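Speaker notes – Small-item storage: wallets, cards and clear boxes
Session 4, Benum staff training, 12 Jul 2022
Slot: 34 minutes including questions

Slide 1. Title
Leave up while people sit down. Handouts are on the side table. State the scope: pocket-sized items only. Documents larger than a letter envelope were covered in May and are not repeated.

Slide 2. Why small items go missing
The Clalten store inventory listed 1214 pocket-sized items. 90 could not be matched to a record at first pass. Most of those were found in the correct room, in the wrong container, or in an opaque container with no label. Pause on that. The failure is one of visibility and labeling, and the shelving was adequate.

Slide 3. Definitions
Folder: anything that opens on a fold and carries flat contents. Wallets, card holders and passport covers all go under this heading.
Box: rigid, with or without a lid.
Insert: any loose thing carried inside a folder or box. Inserts get their own line in the record. Ask for objections now, as the rest of the talk depends on these terms.

Slide 4. Working surface
Clear plastic is hard to see on a patterned cloth. The edges pick up whatever is printed underneath, and a small box can be overlooked when the table is cleared. A folder with a colored border is much easier to find on the same cloth. Recommendation: plain mid-gray mat, matte finish. If only a patterned cover is available, put a sheet of plain card under each clear item before starting.

Slide 5. Open folder and clear box
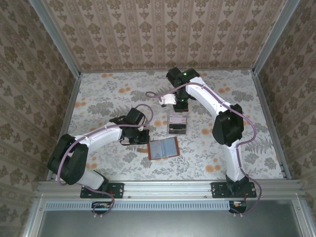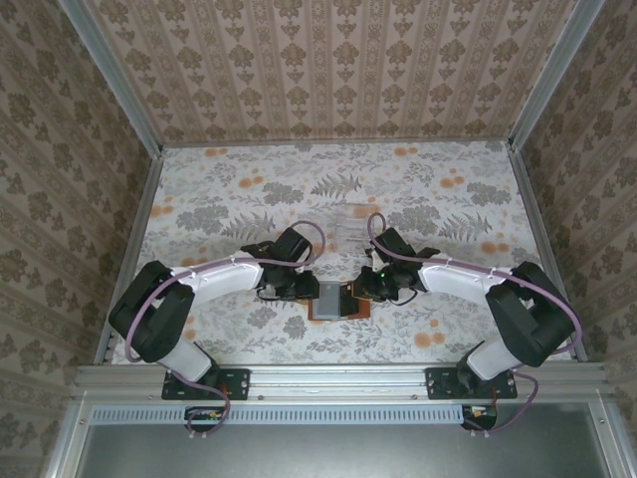
Floral cover on the table, with a clear plastic item on it.

Slide 6. Order of work
Open the folder flat before handling its contents. Record which side each insert came from, left or right, with the fold vertical. Remove one insert at a time. Do not stack inserts on the open folder – the lower ones get closed inside and are then recorded as missing.
Place the box behind the folder, within reach, opening toward the worker. Label goes on the short side. The Buschmann labels lift at the corners on smooth plastic, so press for a few seconds and check again at the end of the batch.

Slide 7. Box sizes
We stock two. The small Ulto box takes cards and folded slips. The medium takes a closed wallet with its inserts removed. A full wallet will go into the medium box if forced, and the lid then bows. Reject any box with a bowed lid at inspection.
If asked about tinted boxes: they show up better on the table but make label colors hard to read through the side. The trial was dropped.

Slide 8. Records
One line per folder, one line per insert, one line per box. Box number first. Write the number before the item goes in. Batches are limited to 100 lines. A larger batch takes too long to reconcile if one line is off, and the whole batch has to be opened again.

Slide 9. Closing a folder
Run a finger along the fold to check for slips caught in the seam. Close without pressing. Worn leather and coated board both crack at the fold if flattened, and the crack has to be entered as damage under the date of handling.
Elastic bands are not to be used. Use cotton tape, flat knot on the back.

Slide 10. Exercise
Pairs. One folder, four inserts, one small box per pair. Eight minutes. Swap at the halfway point. The second person works only from the record and should be able to put each insert back on its correct side. Collect the sheets.

Slide 11. Questions
Expect one on magnetic stripe cards. They can share a box but go face to back with a paper slip between. Expect one on cost; unit prices are on page 2 of the handout. Gray mats can be ordered through the usual supplies form, delivery to the second floor only.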